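Preparing Works on Paper for a Student Exhibition

The Welline print workshop provides the following guidance to students and teachers who are hanging work in a shared gallery for the first time. It applies to drawings, prints and small collages up to 50 cm on the longer side.

Wash and dry your hands before handling any sheet, and repeat this after working with charcoal or ink. Hold the paper at two opposite corners. Sheets should be carried flat on a board, with clean tissue between them.

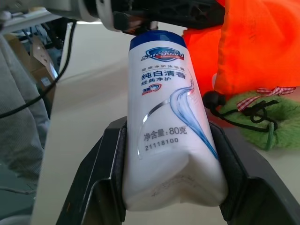 Hinges are to be made from Japanese paper and wheat starch paste. Attach two along the top edge only, so that the sheet can expand in humid weather. Pressure-sensitive tape is not accepted – it stains the paper and is difficult to remove later.

Leave the mounted work under a light weight overnight. Blotting paper should be changed once during the first hour.

Labels are placed to the right of the work, level with its lower edge. State the artist, title, technique and year. Titles in another language should be followed by an English translation in parentheses.

Questions about framing may be addressed to Regula Danzer at the workshop desk. Loan frames for the February exhibition must be reserved in advance.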